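Notebook, cell 2 - September, bagging task

Started 8:40. Carried over from yesterday: the Drirkell people want 2,042 demonstrations of produce into zip bags before they retrain. I still don't know where that number comes from. I asked and got a slide. The slide has a curve on it that flattens out nicely, and the curve was made with wooden blocks.

Target for this session was 200 episodes. Got through 21 before the first stop, and I threw out a good part of those on playback. Usual complaint: the operator drags the bag sideways while the other arm is still coming over with the item, then corrects. It counts as a success by the Lindeo scoring sheet because the item ends up in the bag. I don't want a policy that learns the drag. Marked them "success, do not train" and expect somebody downstream to ignore the second half of that.

Changed the operator instructions again (version 4, taped over version 3):
Left arm handles the bag, right arm does the picking.
Bag mouth open before anything is lifted.
Leafy stuff goes in any order, stop telling people greens last.
If a pick fails twice, end the episode and label it. No third try.

The bin is mixed on purpose now. Cabbage, bananas, green onion, the red and green things, all in together and turned at whatever angle it lands. Before this we were loading one kind at a time and the numbers looked wonderful, and all we had collected was 200 ways to pick up the same tomato. 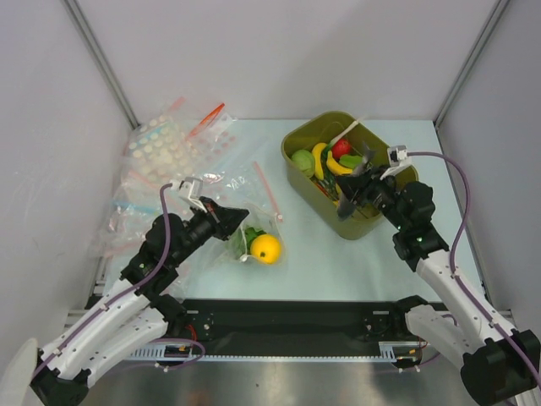 Read the morning's notes out at the bench and got an objection straight away, which was that I'm throwing away the useful part, that a model which never sees a bag get dragged and recovered won't know what to do when it drags one itself, and that the Nesthorpe set was full of ugly recoveries and trained fine. Fair as far as it goes. But I've been through some of the Nesthorpe set, and those recoveries start from a real slip. Ours start from a habit. Same motion on the screen, different thing to learn. We agreed to keep both piles and train on each, which costs a day, and I'll believe whichever one bags a loose onion.

Other things to write down before I forget:

Clear film is still the worst of it. The wrist views go to glare when a bag turns, and the depth estimate invents an edge where there isn't one. The overlapping bags are the real problem, two come up together often enough that I want it as its own failure label. Currently it gets filed under "other" along with everything else.

Colored zipper strips: I suspect the model finds the strip and not the opening. Can't prove it. Plan is to hold back one color entirely and test on that. If it falls over, we know what we've been teaching.

The Iwasaki method notes say to shuffle the bin every ten episodes. We have been doing it when someone remembers. Put it in the script as a prompt that blocks the next start.

Restarted 1:15 with version 4. Pace is slower, to be expected. Playback check on the first batch after lunch: two drags, both labeled by the operator without being asked.

To do: new label for double bags, ask Drirkell for the curve's raw data, reprint version 4 without the typo in line two.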